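Bean Scooping for Robot Teachers: House Rules and Handy Tips

Welcome back to the tips page! So many of you asked how we keep our kitchen tasks tidy at Dandon that I finally sat down with a pot of tea and wrote it all out. Beans are a lovely thing to teach a robot with – small, cheap, and very honest about a shaky wrist – but they do get everywhere, and a recording full of stray beans teaches the arm to make strays too.

Begin with the gloves. Straps go snug around the back of the hand, controllers sit on the outside of the wrist, and the cable runs back along the forearm with enough slack to reach the far side of the bowl (I like to stretch both arms out once before I start). Keep the bowl near the front edge of the table, and the jar behind it, so your sleeves and cables never have to cross an open dish.
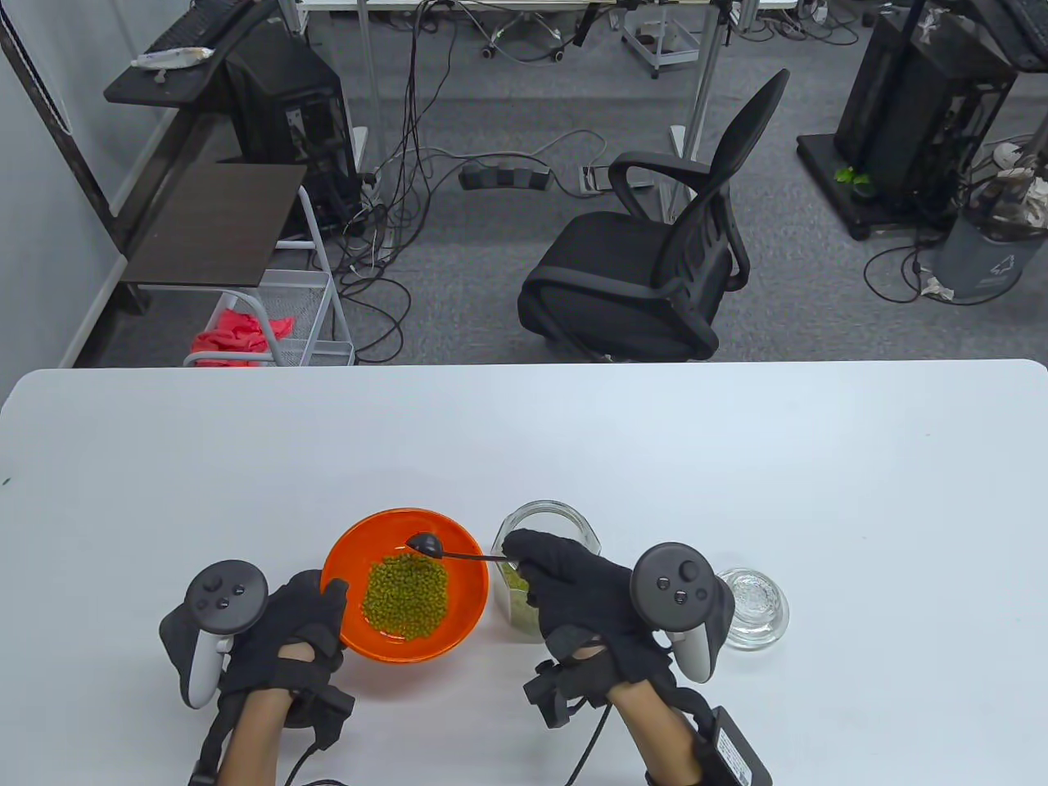 Spooning mung beans at the bowl, gloves and controllers on.

Move at the speed you'd use to fill a jar for a neighbor. People new to the job go terribly slowly, and then the arm learns to dawdle. One scoop, one pour, a little rest with the hands still, and on to the next. If a bean escapes, leave it until the take is finished and note it on the sheet. Our full set for the Khurana kitchen project is 559 takes, and I'd so much rather have an honest spill marked down than a sneaky grab in the middle of one!

Fingertips get in front of the camera more often than you'd think, especially around orange plastic, where everyone seems to want to curl over the top. Hold from the side if you can. 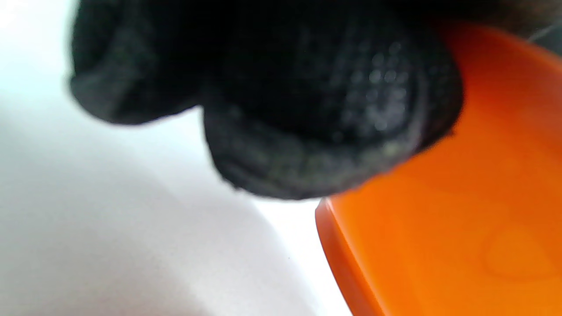

Page last changed: May, 4:20 p.m. (glove section reworded)

Wash the plastic pieces every 21 takes and let them dry all the way. Knit gloves shed, so go over them with a lint roller at the same time, and look at the grip dots while you're there. Once those wear smooth, the pair goes in the practice drawer.

Now, glass. Lids come off before the recording starts and are laid flat, well away from the jar, knob up. Leave a good wide gap between the two. Scoops may stay in the jar between takes, handle upward.
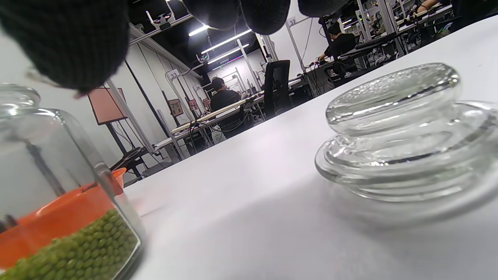 Scoop in the jar, lid set down flat with plenty of table between them.

Fill jars by weight and write the amount on the sheet; 100 grams is our starting measure, and it's plenty for a beginner. Change the beans when they start to look dusty, and please don't cook the old ones, however thrifty you are. They've been handled by a great many gloves.

A word on spoons, too. The long thin ones are harder to teach with than the stubby scoops, as the tip swings a long way for a tiny turn of the wrist. Lay yours down with the handle pointing toward you, so that every take begins from the same sort of reach. 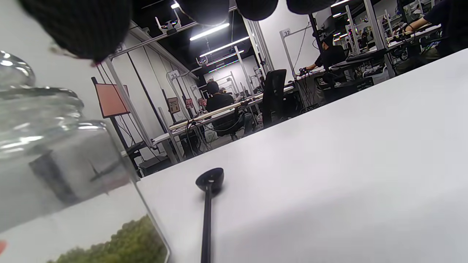

Swap operators after 26 takes, even if you feel fine – tired hands start cutting corners long before you notice it yourself. Power down the controllers before you unstrap them, coil the cables loosely, and wipe the table toward you with a barely damp cloth. Any beans from the floor go in the trash and not back in the jar. Finished sheets go in the Lalleo binder by the door.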